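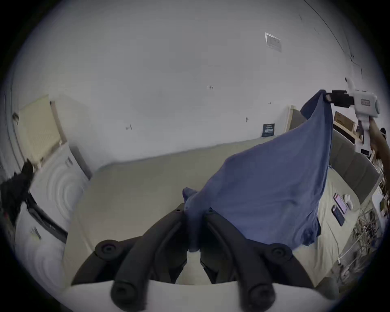
Two hand-held grippers on one blue cloth, seen from the wrist camera of one of them.

Rosus Pair Kit review: good jaws, shaky promises

The pitch for the Rosus Pair is that you can record two-handed cloth work anywhere you can stand, with no arm, no bench and no engineer. You pick up a gripper in each hand, do the job, and a fisheye camera on the tool takes down what your hands did. Later a robot is supposed to do the same thing. I have heard a version of this from three companies now, and I came to the kit wanting to see where it falls over.

It costs $1,657 for two grippers, two cameras, a charger and a year of the Urnetti software that does the tracking. After that year the software is $200 a year, a figure you find only at checkout. The Dekska set I have been using since last June costs less and has no subscription, but you bring your own cameras, and by the time I had bought a pair worth using I had spent nearly the same.

I stuck to cloth. Rigid blocks and cups flatter any gripper, and every maker's demo is full of them. The tests were picking up a crumpled garment from a bed, finding two corners, stretching it between the tools and laying it down flat, over and over until I got bored or a battery died.

The jaws are the best part. The fingers are curved and thick, and they pinch a corner of fabric without you having to jam the tool down into the mattress first. The Dekska has flat metal tips with a rubber sleeve that rolls back after a few hours, and on a bedsheet it tends to grab the sheet as well as the thing you want. The Rosus did that too, less often. I would guess one bad grab where the Dekska makes three, and a guess is all that is.

The trigger I like less. It sits under the fingers where you expect it, but the spring is stiff in the first part of the pull and then gives way suddenly, so a light pinch takes practice. Anyone with small hands should try one before buying. Each gripper weighs 700 grams according to the manual, and I felt all of it by the end of a session, mostly in the thumb. 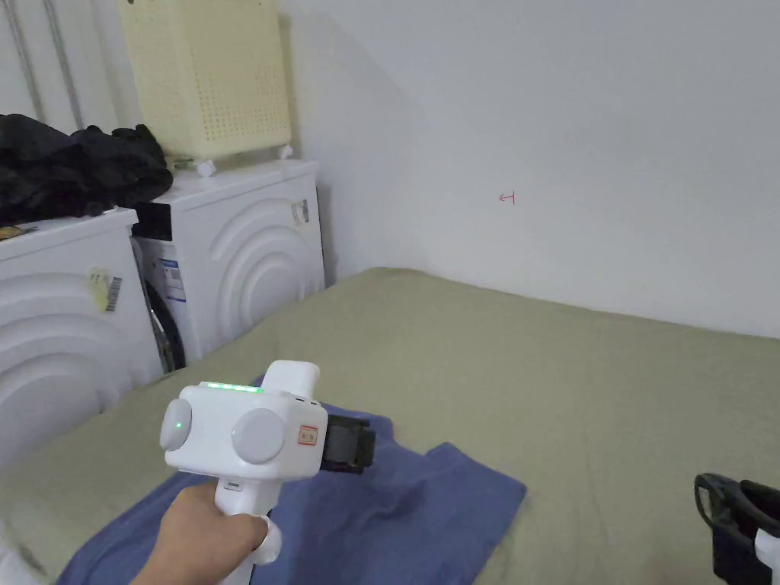
I was also skeptical about the lights. The green strip along the housing is meant to tell you the tool is tracking, and the manual says to stop if it goes out. Fine, except that when you are working you look at the cloth. Twice I finished a full run and only then saw that the strip was dark. A beep would fix this. The Baumgart controller, which is ugly and twice as big, beeps, and I have never lost a run on it for that reason.

Tracking itself held up better than I thought it would in an ordinary room. Plain white walls are hard on this type of software, which wants corners and clutter to hang on to, and the Urnetti site admits as much in the help pages (the sales page is silent). With a wide lens there was usually enough in view to keep it going. It drifted when I turned quickly toward the blank part of the wall. It drifted again whenever both tools were close together and the cloth was covering most of the lens. That second case is a real problem, given that holding a cloth up between two grippers is exactly what people will buy a pair for.

Battery life is quoted at 8 hours. I never got close. Call it an afternoon, with the second gripper always giving out before the first. Support told me this was "within the normal range" and did not say what the range was.

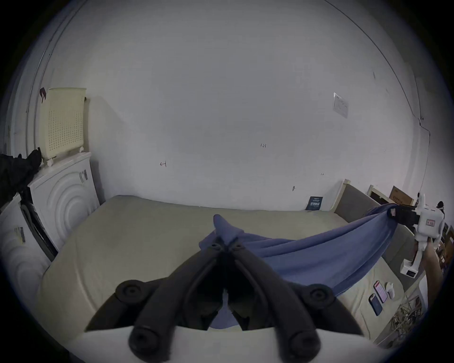
Then there is the matter of what you do with the recordings. The export is clean and the time stamps from the two tools lined up in every file I checked, which I can't say for my Dekska setup, where I still line things up by hand. But the claim that a robot can use the data "the same day" needs a lot of help. You need an arm with matching jaws, and Rosus sells those separately and won't put a price on the site. I asked for one and got a call from sales instead of a number. So I can't tell you whether the last step works, and I wouldn't take the company's video as proof.

If you already own a tracked pair, the jaws are not reason enough to switch. If you are starting from nothing and cloth is your subject, this is the one I would borrow first, for a week at least, in the room where you mean to use it. Ask for the arm price in writing before you pay for anything.

Pros: good pinch on thin fabric, wide view, files that line up
Cons: stiff trigger, silent tracking loss, yearly fee, optimistic battery claim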